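**Nukima's basket lessons are in full swing at Skolbridge**

Folding a cloth into a basket sounds like a job for a five-year-old. Ask a robot to do it and things get interesting fast! At the Skolbridge lab, the Nukima project is spending July teaching household chores to machines by hand. People hold the grippers themselves, one in each fist, and do the task the way they would at home. The grippers record where they are and what they see, and those recordings go to Visari, a program that learns the motions from them.

The target for the month is 544 usable demonstrations, all built around wicker baskets: open the lid, move the cloth, close up, start over. Sessions run 40 minutes, then everybody swaps, and it's a good thing they do - holding two grippers out in front of you is real work for the shoulders. The team started with a joystick rig called Galli, which let one operator steer an arm from the next room. It still gets used for heavier items, but for soft stuff like cloth, the team says hands-on teaching is quicker and a lot more natural.

What I love is how ordinary the lessons are. A slow, careful reach counts. So does a fumble, as long as the person recovers from it, and the keepers include 24 recoveries so far - Visari gets to learn how to fix a mistake too.

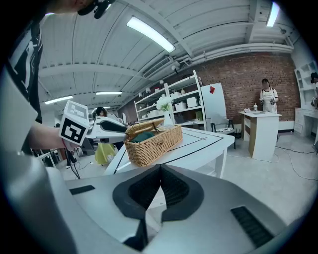
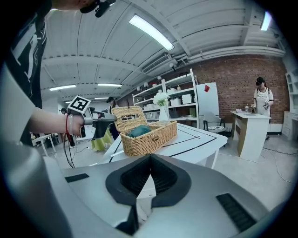 Grippers in both hands, with a basket on a marked board:
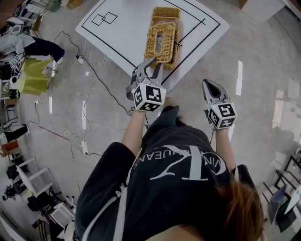
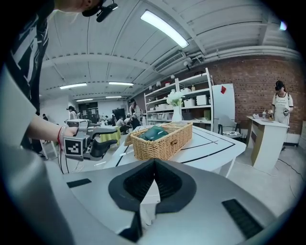
One reader who tried an earlier round wrote in to say that the lid was the hard part, that it took four tries before the hinge stopped fighting back, and that after an hour of it "you start opening your kitchen drawers like a robot." The same reader would like to see the project try laundry with buttons next.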